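Shoes off at the door, or not?

15 April 2022

Quick one today, got a train at five and haven't packed.

So we've gone shoes-off. Whole flat, everyone, no exceptions. Held out for years because I thought it was fussy, and because my socks are a disgrace. Then we had the hall carpet cleaned in November and I saw the colour of the water. Never again. Well -- never again without slippers.

Guests are the awkward bit. Do you ask? Do you just stand there in your slippers looking hopeful? My gran never asked anybody anything, she pointed. Worked fine.

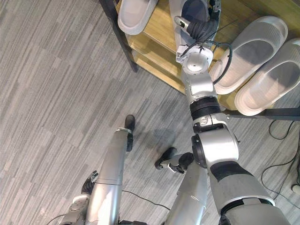
Anyway, the other thing is cold feet. Our building went up in 1899 and the draught under the front door is probably original. Tried a rolled up towel, tried one of those sausage things from Zolville, ended up with a brush strip which took me 17 minutes to fit and most of an afternoon to find the screwdriver. Much better. Not perfect.

Wellies are still a problem. They live on the landing for now, on a tray, and the neighbours have been very nice about it so far. Muddy dog is a bigger problem, he doesnt do slippers.

If anyone has a good way of asking the gas man, tell me. Last one had boots with laces up to his knees and I just couldn't. Hoovered after.

Right, train. More next week, proably about curtains.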